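Section 4: Setting Up the Two-Arm Packing Bench

Duangkaew shared workshop build guide, revised October 28, 2022
Written by Buppha Thaweesak with corrections from Otakar Charvát

By now you should have both arms bolted down, powered, and talking to the Notgate controller (Section 3). This is the fun part! By the end of it the bench will be ready for its first real job, putting a pair of shoes in a shoebox. It's a great starter task, with two soft-ish, odd-shaped things and a box that moves if you so much as breathe on it.

Set aside an evening. Samran Siriwan did the whole section in one go on his bench and says the finger pads took him longest.

4.1 Fitting the finger pads

1. Switch the arms off at the bench switch and wait for the status lights to go out.
2. Wipe the bare fingertips with rubbing alcohol and let them dry.
3. Push a pad onto each fingertip until it bottoms out. Both fingers of both grippers get one.
4. Tug each pad sideways. If it shifts, take it off, add one wrap of thin tape to the finger, and try again.

Note: We love the bright green pads. They grip leather without marking it, and you can tell from across the room whether a gripper is open or closed.

4.2 Routing the wrist cable

1. Leave a loose loop between the forearm and the gripper. A tight cable will pull out of its socket the first time the wrist turns all the way over.
2. Turn the wrist by hand to both ends of its travel and watch the loop. It should never catch on the housing.
3. Clip the cable at the forearm end only.

Caution: Do not turn the wrist by hand with the power on. The motors will fight you, and they are stronger than they look.

4.3 Laying out the table

1. Cover the tabletop with something plain and not shiny. Tape down the corners.
2. Put the box in the middle, where both grippers can reach it. Fold the front wall down toward you so the arms have a low way in.
3. Lay the shoes on their sides to the right of the box.
4. Keep anything you aren't using well to the left, and low enough for the arm to pass over. 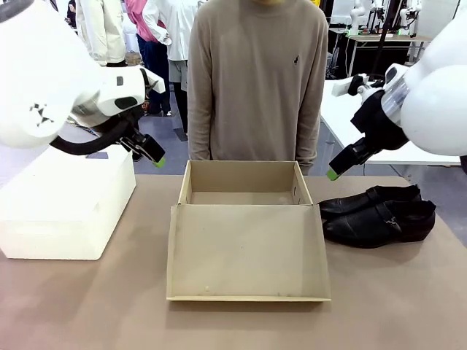
5. In the Clovix menu, open Workspace and choose Teach Corners. Guide the left gripper to each left corner of the box, press Save, then do the right side with the right gripper.
6. Set the safe height to 298 mm. Both arms will lift to this height before any sideways move.
7. Set the top speed to 200 mm per second. You can go faster later, and you'll want to, but please run it slow for the first day.

Note: If you bump the box after step 5, teach the corners again. Jirayu Nilsuwan skipped this once and got a beautifully smooth motion that put a loafer on the floor.

4.4 First run

1. Ask everyone at the bench to step back and keep their hands off the table.
2. Keep one hand on the stop button.
3. Choose Dry Run. The arms go through the whole motion with the grippers open.
4. If nothing touches the box walls, choose Run Once.
5. Watch how the gripper closes. Set the grip to 28 for leather shoes. Canvas ones can take more.

Caution: Buckles, laces, and loose straps can snag on a finger. If a shoe hangs on after the gripper opens, press stop and free it with the power off.

When Run Once works, save the layout under a name you'll recognize. Ours is called Bemasley, after the street the workshop is on. Then try it with the shoes swapped front to back, which is where things get really interesting!

4.5 Looking after the bench

Change the pads every 3000 grips, or sooner if they feel slick. The counter is under Tools. Spare pads are in the top drawer, and Orathai Kaewmanee keeps the mold if you'd like to learn to cast your own.

Next: Section 5, Adding the Lid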